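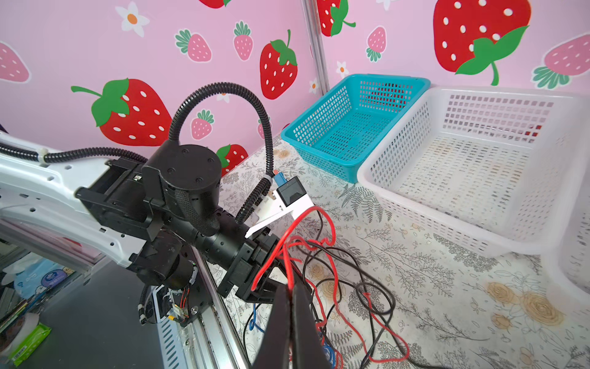 5.3 Workspace rules for handling loose wire

The Irken guideline, first circulated in 2018, was written for rigid parts. It asks that the work area be clear of "anything that may be caught by the arm" before motion is enabled. For wire this rule can't be followed as it stands, as the object being handled is also the object most likely to be caught. We therefore rewrote the clause for the cells at Prirketti and Meléndez and kept the rest of the guideline unchanged.

The revised clause separates task wire from machine wire. Task wire is anything placed on the mat for the arms to pick up. Machine wire is anything that powers the arms or carries a signal to or from them, including the runs that arch over the wrist. Operators are asked to look at both before each session, starting with machine wire. Conduit must be fastened to the link at the points marked during setup, and the slack above the wrist has to let the joint reach its limits without pulling on a connector. A missing tie is replaced before the arm is powered. Tape is not accepted as a substitute, even for a short session.

Colour was a harder matter. Several of the bundles we sort contain red and black strands, and the small leads on the control boards can be the same colours. We considered banning those colours from the task set, but that would have left us with material unlike what a sorting line receives. The rule we settled on is about place. Task wire stays on the mat, and the rail and its electronics stay outside the task area. If a strand trails over the front of the mat, the session is paused and the strand is put back by hand with both arms stopped.

Baskets are set against the back wall, where both grippers can be brought over them. They are emptied between sessions, and a basket that has been moved is put back before recording starts. We don't fix the baskets to the table. A basket that slides when pushed does less harm to a gripper than one that holds firm, and a shifted basket is easy to spot on review.

The guideline says nothing on backgrounds. Our enclosures are lined with printed wall panels and the mats are patterned as well, so that the training data is not limited to plain surfaces. We added one line on this: a print may be as busy as the site likes, but it must lie flat and be fastened at the edges. A loose fold in a cloth can be gripped along with the wire.

Two arms working over one bundle need a further rule. When both grippers are holding strands that may belong to the same tangle, only one arm is allowed to pull. The other holds still or lets go. Operators at Meléndez had been doing so informally -- the written rule only made it a condition for keeping the recording. Figure 7 gives the general layout to which the rule applies.

Figure 7. Two-arm cell with a wire bundle on the mat and three mesh baskets along the back wall. The arms reach in from the front, one on each side.

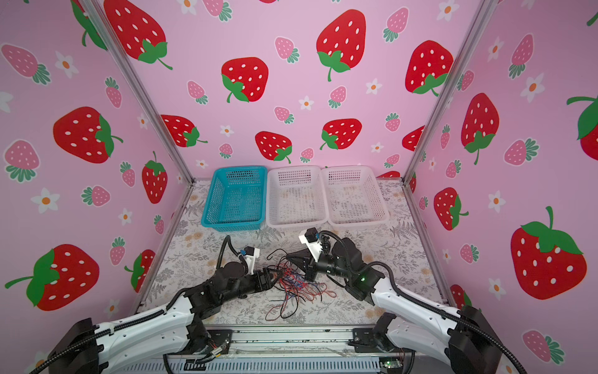

One operator at Prirketti objected that the single-pull rule is too strict for wire, and said that a tangle will sometimes open only when it is drawn from both sides. The same operator asked for a force limit to be used in its place. We agree that a limit would be the better rule where the arms can measure force well enough. Ours estimate it from motor current, and at low speed the estimate drifts. Until that is dealt with, the single-pull rule stands, and recordings that break it are marked and stored apart from the main set.

We applied the revised clause to 2221 recorded sessions at the two sites. Almost 70 were set aside, most of them for a strand that had left the mat. The remainder were set aside for a moved basket or for both arms pulling. We did not run a matched set of sessions under the original wording, so these numbers describe how the rules were used and can't show that they made the cells safer.

The Sevov checklist, which many sites use alongside the guideline, puts the inspection of cables at the end of the day. We moved it to the start. Sites that want to keep the later check can do so as a second inspection, and the form in the appendix has a column for it.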